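Notes on the Renewal of a Residential Lease

August 2022

The lease on my apartment in Cukholm comes up for renewal each year, and each year I have resolved to keep a written record of the process. This is the first year in which I have done so.

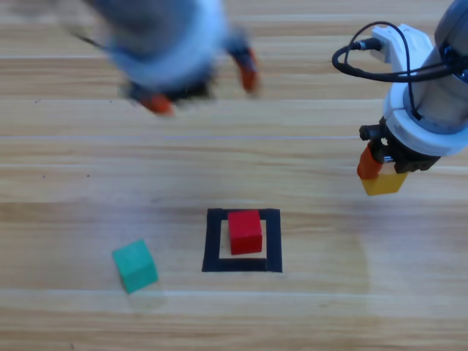 The building is managed by Mirkel, which took over from the previous management company, Dumitrescu, in March. Tenants were informed of the change by a letter placed under each door. The letter stated that all existing terms would remain in force and that rent should be sent to a new address. It did not state what would become of the deposits, and that omission is the main subject of this post.

Under the old arrangement, my deposit was held in an account whose number appeared on the second page of the lease. When the renewal papers arrived from Mirkel, that line had been left blank. I wrote to ask for the number. The reply thanked me for my continued residence and enclosed a second copy of the same papers, with the line again blank.

I would advise any tenant in a similar position to take the following view of the matter. A deposit is the tenant's money, held by another party for a stated purpose. When the holder changes, the tenant is entitled to ask where the money now sits, and to be answered in writing. It is reasonable to withhold a signature until that answer has been received, provided that the current lease has time left to run and that its notice terms have been read with care. Mine had seven weeks remaining. The rules differ from place to place, and the local housing office will usually explain them without charge.

My second letter was shorter than the first. It quoted the clause on deposits, gave the amount, which is $724, and asked for the name of the institution and the account number. I sent it by certified mail and kept the receipt. A reply came 13 days later with both items, and with a corrected page for the lease. I have no complaint about the tone of that letter, which was courteous throughout.

I then compared the new lease with the old one, line by line. This took most of an evening. The greater part of the text was unchanged, although the order of the clauses had been altered and the type was smaller. Two differences deserve mention.

The first concerns repairs. The former lease required the landlord to respond to a written request "promptly." The new one says "within a commercially reasonable period." I asked for the earlier word to be restored, and was told that the form could not be changed for a single unit. I accepted this, with a note of my objection attached to my copy. Whether such a note has any legal weight I am not able to say.

The second concerns the storage rooms in the basement. These had been included in the rent for as long as I have lived in the building. They are now described as an "optional amenity," with a fee to be set at a later date. I declined the amenity and have spent several evenings since then bringing boxes upstairs. Much of what they held has been given away, including a set of Cakitz cookware that I had moved through several apartments and had not once used. The winter blankets and the old tax records have been kept. The hall closet is now full – the bicycle pump will have to live somewhere else.

On the question of rent, the increase was modest, and I did not contest it. A neighbor on the floor above did so and received a small reduction in return for a longer term. I had not known that a longer term was available. It was not mentioned in the papers, and I intend to ask about it next year, before the renewal is drawn up.

The signed lease was returned to Mirkel last week. A countersigned copy has not yet reached me. I have marked the calendar and will write again at the end of the month if it has not arrived.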